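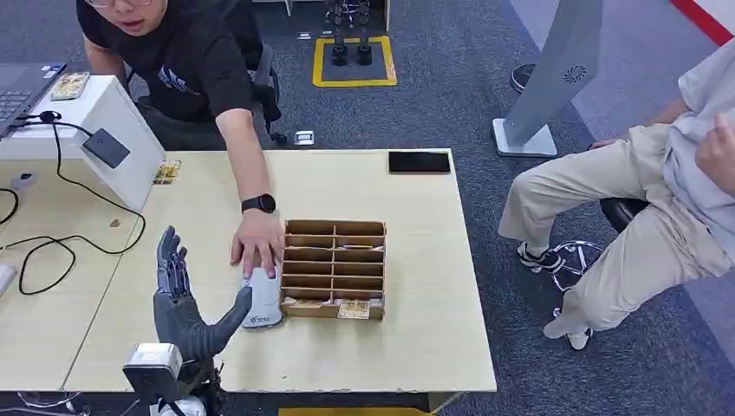

8 Chore trials - can it do the job yet?

Short answer: some jobs, some days. Read this section before you book the unit in for anything a customer or a family member is waiting on. You should already have power-up, balance check and e-stop test done. If not, go back. Don't start here.

Table jobs first, then floor jobs. Same order every site, so the results line up when Chunhua Li collects them in July.

8.1 What you need

A table the unit can reach across without leaning on it
A chair on the far side for the helper
A square of coloured tape on the floor, big enough for both feet
Something to hand over - handheld reader, drill body, bottle of dish soap, whatever your site really uses
A divided box for small flat things
Charged spare battery
The Cuton log sheet, paper or on the laptop

Phones and cables on the table are fine if your real bench has phones and cables on it. Don't tidy up to help the machine. Do clear anything hot, sharp or full of liquid.

8.2 Handing over a tool

The one everyone wants for the shop floor. Also the one most likely to look good the first time and fall over on the next.

1. Tape square down. Unit's home spot. Feet inside it before each session and after.
2. Helper sits opposite, sleeves rolled, lanyard off.
3. Helper stands the tool upright on the table and keeps one hand on top of it. Fingers up high, clear of the part the hand will close on.
4. Operator brings the hand in, fingers straight, thumb out.
5. Stop with a gap. Both people say "ready". Out loud please, nodding has caused trouble.
6. Operator closes the hand. Slowly. Half grip first, then look, then full grip.
7. Helper lets go only when the operator says "mine".
8. Lift, hold, put back down. Log it as held, slipped or dropped.

Caution: Helper never reaches past the robot's thumb. If the tool tips, let it tip. A dropped reader can be replaced.

Caution: No gloves on the helper. Fabric catches in the finger joints.

Note: Tall smooth things with a taper are harder than they look. The grip slides up. Take it lower than feels right, and if it still slides put one wrap of cloth tape round the middle and write "taped" in the log. Taped results go in a seperate column.

Where it's at: good enough for a person to pass a tool to the unit and take it back. Not good enough to leave the unit fetching tools on its own. Colleen Arsenault ran this for a week beside her parts counter at the Idberg shop and her comment on the sheet was "like training a very polite teenager with mittens on". She still did the fetching herself.

8.3 Sorting cards and small flat stuff

Household version: mail, coupons, kids' game cards. Shop version: job tickets, parts tags.

1. Divided box goes near the front edge, slots running toward the operator.
2. One card per slot to begin with. Lying flat.
3. Ask for a card by slot, not by colour. Colour works under some lights and not others.
4. Operator tries a pinch, thumb and first finger only. Other fingers tucked back.
5. If the card won't come up, two more tries, then stop and log it. Don't bend the corner up for it. (Everybody bends the corner up for it.)
6. Card comes out, goes on the table, goes back in the slot. Putting back is scored by itself.

Note: Cardboard dividers get crushed. Buy spares or cut your own from a carton.

Caution: Watch the back of the hand. Operator is looking at the fingertips and teh knuckles wander into the next thing along.

Where it's at: no. Getting a flat card out of a tight slot is still a person's job. A person takes seconds and doesn't think about it. The unit can take over 10 minutes to get through a box and some cards stay where they are. Keep running the trial anyway, we need the failures with notes. "Didn't work" is no use to us. Which slot, which finger, what moved.

8.4 Getting set for floor jobs

Picking things up off the floor is the number one request from homes. Socks, toys, dog bowls. For shops it's dropped fasteners and offcuts. All of it means getting the hand down low without the rest of the machine following.

1. Clear the floor back to bare carpet for the first run. Nothing to pick up yet, you're only checking reach.
2. Stand support on, if your kit has one. Tavion Lindqvist will say you don't need it. Use it.
3. Arm down, palm down. Stop above the carpet. Hand should hover, not press.
4. Look at where the foot and lower leg are compared with the wrist. Want daylight between them.
5. Check the wrist bolts while it's down there. Finger tight is not tight. Use the hex key from the Bustos pouch.
6. Bring the arm back up the same way it went down.
7. Only then put an object out. Soft one first. 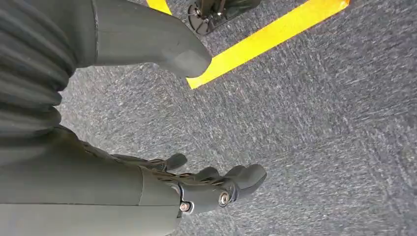 Stokasano Set-up Guide - Page 56

Low reach, hand over carpet. Fingers with a bit of curl in them, not flat out. If yours come down dead straight, go back to hand calibration and redo it - straight fingers stub on carpet and the fault light comes on.

Caution: Stand clear of the tape strip on the side the arm is moving to. The machine can shift its weight without much warning when the arm is low.

Caution: Keep hair, cords and pets away from the ribbed covers. They fold as the limb moves and they pinch.

Note: Camera picture smears on speckled carpet when the wrist moves quickly. Slow down, wait for it to settle, then judge your height. Better lighting helps a little. A plain mat helps more, but log it, most living rooms don't come with one.

8.5 Floor pick-up

1. Rolled sock or rag, one arm's length out from the tape.
2. Lower as in 8.4.
3. Open, drop the last bit, close. Drag is allowed.
4. Lift to knee height and hold while the helper reads the timer.
5. Release into a tub. Any tub with a wide mouth.
6. Next object up: soft toy, then plastic cup, then something small and hard.

Stop for the day if the unit steps out of its square by itself twice. Call Kamran Jatoi before you power it up again. Leave a message if it's Saturday.

Where it's at: soft lumps, yes, with an operator driving. Cups, sometimes. Screws and washers, forget it - a broom is faster and a magnet on a stick is faster again. Whole room unattended, not on this hardware. If a sales sheet at your site says otherwise, send us a copy.

8.6 Filling in the sheet

One line per try. Every try, even the silly ones.
Held / slipped / dropped / not attempted
Who was operating. Skill matters more than anybody likes, Emmett Quintanilla's numbers are well ahead of the rest and he's driving the same machine.
Anything you did to help it. Tape, mat, bent corner.
How long a person takes for the same job. Do it yourself with a timer, don't guess.

That last line gets left blank more than any other. Fill it in.

8.7 Packing up

Feet back in the square. Arms down. Hand open, relaxed. Power off at the base unit before the battery comes out, other order trips the lockout and you'll be waiting on us for a reset code. Tape can stay on the carpet between sessions, lift it within 2 weeks or it leaves glue.

Go to section 9 for kitchen trials (wet areas, covers required).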